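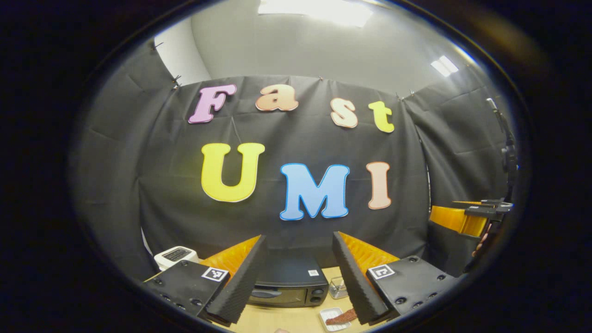 Toaster oven

A toaster oven is a small electric oven made to stand on a counter or table. It toasts bread like a pop-up toaster, but it can also bake, broil and reheat food. Many households own both appliances, as the pop-up type is quicker for plain sliced bread.

Design

Most models have a front door that folds down, a wire rack and a removable crumb tray. Heating elements run across the top and bottom of the chamber. Controls usually set the temperature, the cooking mode and the time. Some ovens add a fan to move hot air around the food – these are sold as convection models.

A pop-up toaster works differently. Bread is lowered into narrow slots on a spring-loaded carriage and heated from both sides. Common models have 2 slots, and wider slots accept bagels.

Use

Toaster ovens suit open sandwiches, leftover pizza and small trays of cookies. They take longer to brown bread, and the slices may need turning. Space should be left around the case, and curtains, paper and other cloth kept well away from it.

Cleaning

The oven is unplugged and left to cool before cleaning. Crumbs are emptied from the tray, and the inside is wiped with a damp cloth. Water should not reach the heating elements.

See also: Broiling; Convection oven; Sliced bread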